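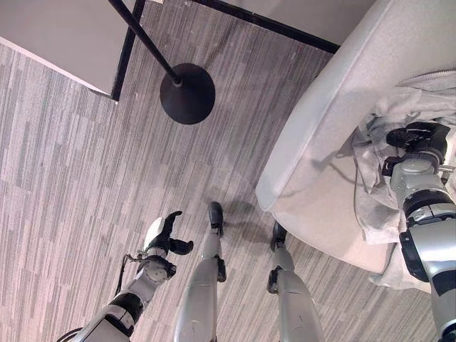
Right, budget season, so a thread for those of you who asked how we decide what to buy next. Put the kettle on, I do go on a bit. 1/

We're planning for one more humanoid before October, and Mehwish Chaudhry and I have been round and round between a second Rana and the newer Harunico. Both would be doing the same job, soft stuff: towels, throws, whatever gets left on a chair. 2/

The first lesson from last time is that the price of the robot is only where the spending starts! Hands wear out, cables wear out, and we'd put down nothing at all for either. This year spare hands get a line of their own, and so do wrist cameras. 3/

On cameras - please ask the supplier what the view is like once everything is bolted on. A wrist camera always sees a fair bit of its own hardware, and you want to know how much floor is left over before you sign anything.
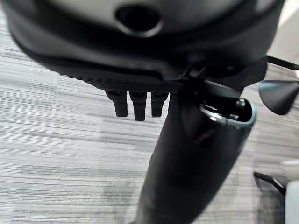
Wrist view, striped carpet behind. Plenty of black in the middle.

4/

Cilinard quoted us 155 a piece for replacement finger pads, which made me sit down for a minute. Adidix were kinder but wanted us to take five at once, and I'm still not sure we'd get through five in a year. Mehwish thinks we would, and she's the one who changes them, bless her. 5/

Do budget for the room as well. Carpet, an armchair, a floor lamp, it all sounds like pocket money until you want a second room fitted out to match. I'd forgotten delivery on the furniture completely, and delivery on a big armchair is no joke. 6/

Where we've got to: nearly settled on the second Rana, mostly so the spares fit both, with the Harunico on a two month hire if they'll have us. If anyone has hired one, I'd love to hear what the insurance came to, my messages are open. Jummai Odukoya, 5/16/20 7/7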